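Jimthorpe's handling lab spent the spring deciding which gripper to put on its tabletop arms. The lab tests equipment for food counters and small bakeries, places where the thing being picked up bends, flakes or sheds crumbs. The engineer who ran the comparison agreed to talk about it on the understanding that she would not be named, as two of the suppliers are still bidding.

She started with three candidates: a suction unit from Prakavine, a soft four-finger hand from Ambrose, and a plain two-finger parallel gripper from Plokent. Each one got 900 picks.

"The suction unit was out in a few days," she said. "It's a good unit. It'll lift a boxed cake all day long. But it needs a surface it can seal against, and pastry doesn't give you one. We kept it in the test to the end so the numbers would be complete, but we all knew."

The soft hand did better than she expected. It rarely marked anything. Her complaint was the space it needed. Four fingers have to open before they close, and when items sit close together the fingers push the neighbors around.

"You'd get a clean pick and the roll next to it would be facing the other way. Then the next pick is planned on a position that's wrong. You can take a new camera frame every time, and we did, but it adds up. It cost us 2 seconds a cycle." 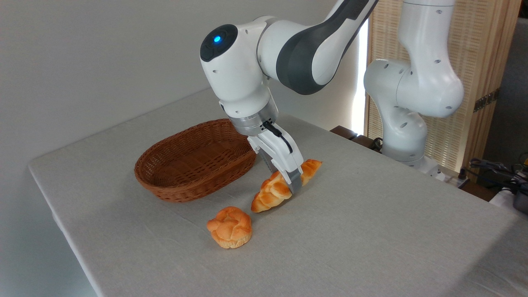

The two-finger gripper had the opposite problem. It fit almost anywhere, and at the factory setting it squeezed too hard. Most of her April went into the force limit.

"The controller lets you set force and speed separately, but they aren't really separate," she said. "If you close fast, the fingers have already pressed in before the limit trips. So you slow down the last part of the close. Once we did that, the damage rate dropped to where I could live with it."

She also changed the approach angle. Straight down is easiest to program, but it isn't always the best grip on something long and curved. Her team now picks the angle from the outline the camera gives them, and takes hold near the middle of the item.

Asked about the camera, she was less patient. They tried one mounted on the wrist and one fixed near the table. The wrist camera gave a better close view -- until the gripper was nearly there, when the fingers blocked most of it. The fixed camera lost detail but kept the whole table in view. They stayed with the fixed one.

"I'd like both. I was told to choose."

The last stage was a long run of 2,000 picks with the Plokent gripper alone, at the slower closing speed. The finger pads wore more than the supplier had said they would, and she has asked for a harder set to try in July. She has also asked for a better way to route the cable at the wrist, where she worries about it catching on things.

Would she recommend the same choice to a bakery?

"For single items off a flat table, yes. For a full tray, I don't know yet. We haven't done trays."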